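How Robots Practice in a Pretend Kitchen

If you want to get good at catching a ball, you have to drop it many times first. Robots need practice too. A robot arm that is learning to pick things up may need thousands of tries before it does the job well.

Practice with a real robot arm is slow. Somebody has to put every object back after each try. Cups break, and motors wear out. So many researchers let their robots practice inside a computer first. This kind of practice world is called a simulation.

What is a simulation?

A simulation is a bit like a video game. The computer draws a room, a table and a robot arm. It also works out how things should move. If the arm lets go of a cup, the computer makes the cup fall. If the arm bumps a plate, the plate slides.

Nothing in a simulation can really break. When a try goes wrong, the computer puts everything back and starts again – and that takes less than a second.

The Loltum project

Sang Phí and Hemant Chauhan work on a project called Loltum. They wanted to find out if a robot learns better when its practice table keeps changing.

They trained two robot programs. The first one, named Indska, always practiced at the same table with the same things in the same places. The second one, named Bhatia, got a new table for every try. Sometimes the fruit moved. Sometimes the room had different walls, or the light came from another side.

Each program had 2,991 practice tries. Then both took the same test, on tables that neither had met before. They had to pick up a small object without knocking anything over.

What did they find?

Indska did very well at its own table. On the new tables it got mixed up. It often reached for the spot where the object used to be, and it picked up the right thing in roughly 2 out of every 10 tries.

Bhatia learned more slowly at the start. By the end, though, it could handle new tables much better. It had learned to look for the object before it reached.

Scientists call this method randomization. That long word means changing things by chance, the way you shuffle a deck of cards.

The arm reaches down toward a small white object on a crowded table. A glass bowl is close by, and there is a round red fruit, a tall green bottle and a teapot to keep clear of as well. The black part on the side of its wrist is a camera.

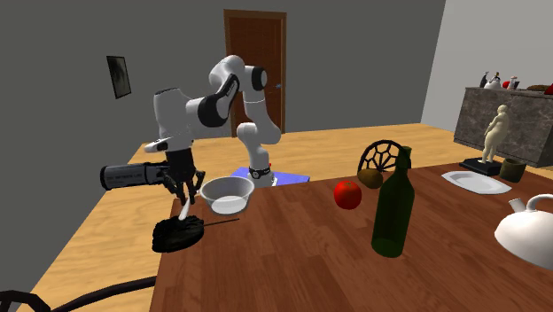
What comes next?

A computer room is never exactly like a real one. Real tables can be sticky, and real fruit can be squashy. Sang and Hemant plan to try Bhatia on a real arm with five kinds of objects, starting with soft ones.

Words to know

Simulation: a pretend world made by a computer.
Gripper: the part of a robot arm that holds things, like a hand.
Randomization: changing things by chance.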